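Treltham Audience Panel: your questions answered

What is the panel?

The panel measures what people in the Treltham region watch on television, both live and on catch-up. We recruit homes, record their viewing and turn it into the figures that broadcasters and advertisers see each morning. There are 361 homes on the panel at present.

Who runs it?

Orkine runs the panel day to day. Recruitment is led by Mariama Sulemana, and Tetteh Agbenyega looks after the figures and any corrections to them.

Can I volunteer my household?

No. Homes are picked from a list of addresses and we write to them first. If people could put themselves forward we would end up with too many keen viewers and too few who hardly switch the set on. If you have had a letter from us, the reference number is at the top right.

What do I have to do?

Press your own button on the panel handset when you start watching and again when you stop. Guests use the spare buttons and enter their age group. The meter does the rest and sends its data overnight.

Does it count if I'm in the room but not really watching?

Yes, if the set is on and you can see or hear it. If you leave the room for more than a few minutes, press your button again.

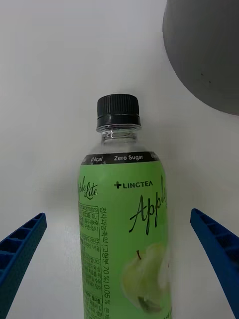

Are adverts measured as well as programmes?

Yes. Viewing is recorded minute by minute, so a break has its own figure, and it is often lower than the programme on either side of it. A drinks firm that pays for a spot showing a plastic bottle with a black screw cap will want to know how many people were still there when it came on. We can tell them that. We can't tell them whether anyone bought a drink afterwards.

Why did the figure for a programme change a week later?

The first figure covers live viewing and anything played back the same day. The later one adds seven days of recordings and catch-up. Dramas tend to gain the most and news hardly moves.

How small can an audience be before you stop publishing it?

Anything under 3,000 viewers is shown as a dash. At that level one family going on holiday can halve the number.

Are phones and tablets included?

Only if they use the home broadband and you agreed to it when you joined. Viewing on a train or at work is not counted. We hope to add it using software from Babalola, but no date has been set.

Do I get paid?

You get 50 pounds in vouchers a year, sent in two parts. The second part goes out in March.

Will anyone know what I watched?

Clients see totals only. Your name and address are kept apart from the viewing data, in a separate system at our Nullton office.

My meter is showing a red light. What should I do?

Unplug it, wait a minute and plug it back in. If the light is still red, ring the panel helpline before 11 at night. Please don't open the box.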